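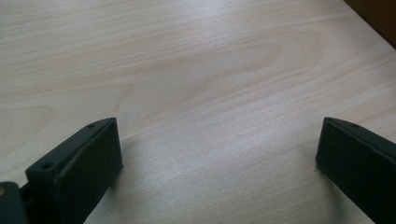 Culness Voters Approve Ranked Ballots in a Squeaker

May 19, 2022

What a night for anyone who loves local politics! While most of the talk this spring has been about the race for governor, voters in Culness quietly changed the way they pick their city council, and they did it by just 43 votes.

Measure 2 passed with 3,246 people voting yes, according to the final count posted by the city clerk's office. Starting with the next council election, residents will rank up to three candidates in order of choice. If no one gets a majority in the first round, the last-place finisher drops out and those ballots move to each voter's next pick.

The idea got its start in neighboring Pruvska, where a similar system has been in place for two election cycles. Turnout there went up both times, and some of the candidate forums were so full that people stood in the hallway. (I was one of them, and I would do it again.)

Supporters in Culness began gathering signatures in February, mostly outside the grocery store on Gidey Avenue. Opponents argued that the new ballot would confuse people and slow down the count. They ran a spirited campaign of their own, and the Nelico neighborhood voted no by a wide margin.

A recount is still possible. Either side has until the end of the month to ask for one, and the No on 2 campaign says it is looking at the precinct numbers before it decides. The clerk's office plans to hold practice elections at the library this fall, with ice cream flavors on the ballot.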